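The Green One

My father was allowed one dresser. The place in Meston had sent a sheet of paper that said so, with the measurements, and my sister had taped it to the refrigerator in his kitchen. Three drawers, not deep. She had underlined "not deep."

We had the weekend to do the clothes. The truck was coming on Monday, and my sister had to be back at work in Moen the day after that. She took the bedroom and I took the kitchen table, and we set it up so that she carried things in and I folded them. Whatever I folded went into one of two boxes. The box by the stove was going to Meston and the one by the back door was going to the church.

He sat in the front room with the ball game on. Every so often he called out to ask what we were doing, and one of us would call back that we were doing the clothes.

"Whose clothes?" he said.

"Yours, Dad."

"All right," he said.

I am slow at folding. My mother had a way of doing it where the sleeves went across the front, first one and then the other, and the bottom came up to the collar after that. My sister does it her own way, with the shirt face down, and it takes her no time at all. I do it my mother's way. I used to stand at that same table and do the washcloths while she did the shirts, and I suppose I learned it from watching.

We got through the undershirts and the pajamas. We got through the work shirts from Boller, which still had the patch on the pocket. He had been gone from Boller for over 10 years, but he'd kept the shirts and he wore them to mow. My sister wanted them all to go by the back door. I put two by the stove when she went out of the room. She saw them when she came back, and she left them where they were.

Then she brought in the green one.

"Church," she said.

"He wears that."

"He wears it because it's on the hook. It's too big for him now. Look at it."

She was right about that. He'd bought it when he was a bigger man. The three of us had driven to Mudstead for the fair, and it was February, the winter fair, the one in the hall, and he had come out without a coat because he said the car was warm enough. The car was warm enough but the hall wasn't. He stood in front of a table of sweatshirts for a long time with his hands up under his arms. My mother had died that fall and he hadn't bought himself a piece of clothing since, or before that either, as far as I knew. She bought them. He held the green one up against himself and asked my sister if it would do. She said it would do. He put it on right there over his shirt, and he had to go back to the woman at the table later because he'd walked off without paying.

He wore it home and he wore it the next day. After that it was on the hook by the back door, or it was on him.

"There's room," I said.

"There isn't. You haven't seen what's left in the closet." She put it down on the table. "I'm not going to fight about a sweatshirt."

She went back down the hall. I heard the hangers going along the rod.

I pulled it straight on the table cover, the green one with the white squares that my mother had picked because it wiped clean. You could use the squares to line things up if you wanted to. I got the collar over to the right and the hem where it ought to be and smoothed it down. Then I started on the sleeves. The first one went crooked and I took it back out and tried again. I must have done it four or five times. I wasn't thinking about anything much. I could hear the announcer in the front room, and my father telling him he was wrong.

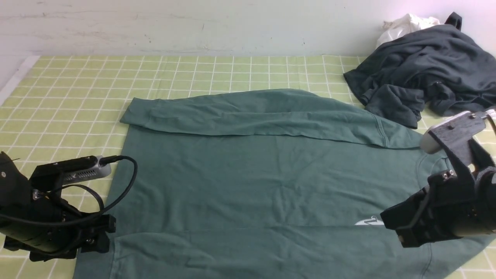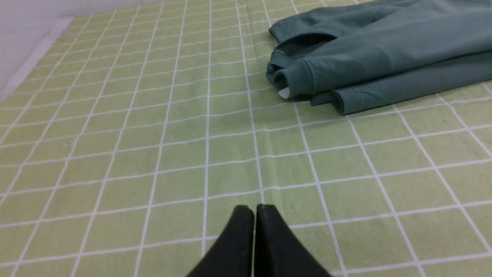
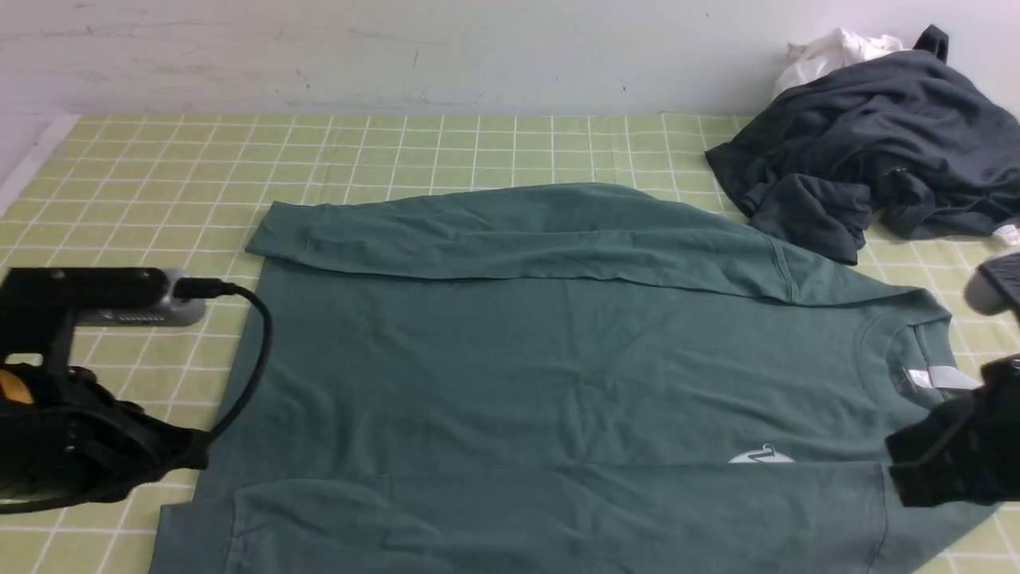
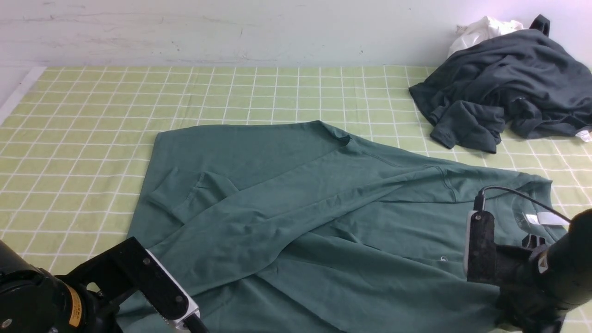

The green one, on the table with the squares.

MESTON READER, Vol. 10, No. 5 — page 60

When I looked up he was standing in the doorway. He had his reading glasses on top of his head and the remote in his hand.

"That's mine," he said.

"I know it is. I'm folding it."

He came over and watched. I had one sleeve across and was starting on the other, and he reached down and put his finger on the little white mark on the chest and rubbed it, as if it might be a crumb.

"Your mother got me that," he said.

I thought about it. My sister had come up the hall by then with her arms full of trousers, and she stood behind him and didn't say anything. We'd talked in the car about whether to correct him. She was for it, most of the time. She said that if we let everything go by there wouldn't be any bottom to it. I was against it, but I'm the one who lives farther away, and it's easy for me to be against it.

"Did she?" I said.

"At Mudstead. I was cold." He turned around and saw my sister. "You were there."

"I was there," she said.

"She said it would do."

My sister put the trousers on a chair. One pair slid off and she picked it up and put it back. "It does fine," she said. "Are you cold now?"

He looked down at his arms. It was August and the fan was going in the window. He had on a short-sleeved shirt, buttoned one button off.

"I could be," he said.

So I undid the sleeves again and shook it out, and the two of us got it on him. It took a while. His head came through with the glasses pushed sideways, and my sister took them and wiped them on her own shirt and gave them back. The cuffs came down over his hands. She turned them up, twice on each side, and he held his arms out for her while she did it.

"What's the score?" she asked him.

"They're losing," he said. He went back to the front room and sat down.

She picked up the first pair of trousers and held them by the waist and looked at the two boxes.

"Are there any more hangers in there?" I said.

"Ten or so. I left them on the rod." She folded the trousers over once and put them in the box by the stove. "Write it on the sheet," she said. "Put down that he'll be wearing one."

I found a pencil in the drawer and wrote it at the bottom, under the measurements.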